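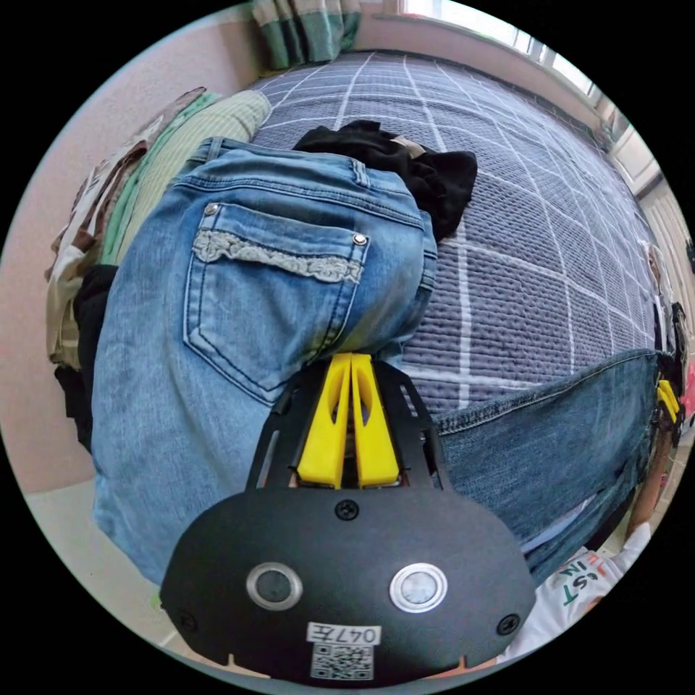 Lurnness phone line for new parents adds overnight hours

Parents in Lurnness who find themselves wide awake and worried at three in the morning will soon have somebody to call. The Pacheco Center said this week that its support line for new mothers and fathers, which until now has closed at nine in the evening, will stay open through the night, every night of the week.

The line took 3,180 calls last year, and a good many more people left messages after hours and had to wait until morning for an answer. "Those were the ones that stayed with me on the drive home," said Clodagh Cullinane, who has run the service from its very first day (and still picks up the phone herself when things get busy, bless her). "A night can feel awfully long when you have a new baby and you're not feeling like yourself."

Calls will be answered by trained listeners, with a nurse on duty for anyone who needs more than a friendly ear. Families in Vevolcombe can use the line too, and Spanish speakers can ask for Yareli Cárdenas or one of her colleagues at any hour.

There is no charge, and callers don't have to give their name. Grandparents, partners and friends are every bit as welcome to ring. Anyone in immediate danger should still call 911.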